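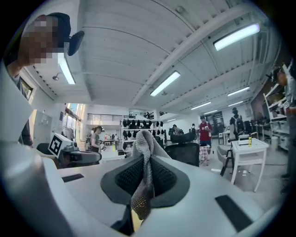
Tejido gris de punto, sujeto con una pinza blanca.

Vuelve el humor en directo a Lilside y yo ya tengo mi entrada

¡Por fin! Llevaba desde la primavera preguntando en la barra del Mallora cuándo iban a recuperar las noches de improvisación, y ayer me contestaron con un cartel pegado en la puerta: arrancan en noviembre, a las nueve y media de la noche, y habrá función todas las semanas hasta que empiecen las fiestas. Seis noches en total. Me puse tan contenta que casi me dejo la bufanda en el taburete.

Para quien no conozca el sitio, el Mallora es ese teatrito del barrio de Lilside que está bajando las escaleras, pasada la tienda de lámparas. Tiene 90 butacas (las de la última fila crujen, avisados quedáis) y un escenario tan bajo que los de la primera fila acaban con los pies casi encima. A mí me encanta justo por eso. Si te ríes muy fuerte, te oyen, y si te oyen, prepárate, que acabas dentro del número.

El grupo residente de esta temporada se llama Sikder y viene de hacer bolos por media provincia. Los vi el año pasado en una sala mucho más grande y me quedé con ganas de pillarlos de cerca. Trabajan sin guion: piden al público un oficio, un lugar y una manía, y de ahí sacan una historia de casi una hora. La noche que fui yo salió una notaria en un camping que no soportaba que nadie silbara. Lloré de risa, y la señora de al lado también, que me agarraba del brazo como si nos conociéramos de toda la vida.

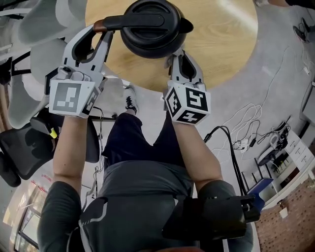
Los que abren cada noche son otra cosa. Habrá un cuarto de hora de micro abierto antes de la función principal, y para apuntarse basta con llegar a las ocho y media y dejar el nombre en taquilla. No hace falta experiencia ni que te recomiende alguien. Yo lo intenté una vez hace años, con un monólogo sobre mi comunidad de vecinos, y todavía me pongo colorada al acordarme del silencio que hubo en el chiste del ascensor. Este año me quedo sentadita, gracias.

La última noche, ya en diciembre, se la reservan para el Lornerex, el duelo de improvisación entre los grupos de la zona. Vota el público a base de aplausos y el premio es un trofeo feísimo que cada ganador tiene que exponer en su local hasta el año siguiente. En la edición pasada hubo que mudarlo al polideportivo porque se juntaron 613 personas, pero esta vez vuelve al Mallora, así que calculad la prisa que hay que darse.

Lo de las entradas: el abono para todas las noches, Lornerex incluido, cuesta 59 euros y se compra en la taquilla, por las tardes a partir de las seis. Las sueltas salen a la venta el mismo día de cada función y solo se pueden llevar dos por persona. El bar abre una hora antes y, por lo que me dijeron, han recuperado las croquetas, que las quitaron una temporada y hubo protestas (yo protesté).

Yo estaré por la tercera fila, en el lado del pasillo. Si alguien se anima con el micro abierto que me lo diga antes, que le aplaudo hasta el chiste del ascensor.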